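Ruxandra Matei
I manage a 225-unit apartment building and I've been working on our water bill since January. Writing down what I did in case it helps another small manager.

Ruxandra Matei
The bill had gone up two quarters in a row with the same number of tenants. The city tested the meter and said it was fine. So the water was going somewhere inside the building.

Ruxandra Matei
First step was reading the main meter at 2 in the morning and again an hour later. Usage at that time should be close to nothing. Ours was 181 gallons in the hour.

Ruxandra Matei
Next I put a dye tablet in every toilet tank I could get access to. You drop it in, wait fifteen minutes, don't flush. Color in the bowl means the flapper leaks. 82 of them leaked.

Ruxandra Matei
Most of the bad ones were the original flappers. I replaced them with the Brirkex ones from the supply house. The Wundex ones are cheaper but the chain is too short for our tanks and I sent the box back.

Ruxandra Matei
Each one takes five minutes if the shutoff valve turns. Some of ours didn't. Budget for valves – that was the part I left out of my estimate.

Ruxandra Matei
Tenants don't report a running toilet when water is included in the rent. I put a note under every door asking people to listen for it at night and got nine replies the first week.

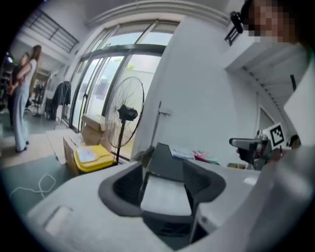 Ruxandra Matei
After the flappers I did the night reading again and it was down to 31 gallons. Better, but still not zero. The rest was the irrigation line on the Ilie Street side, which had a stuck valve.

Ruxandra Matei
The owner wanted to buy the Sunus leak monitors for every unit. I asked to hold off until we have two normal bills. A notebook and a night reading once a month is enough for now.

Ruxandra Matei
Next bill comes in a few weeks. I'll add the number to this thread when I have it.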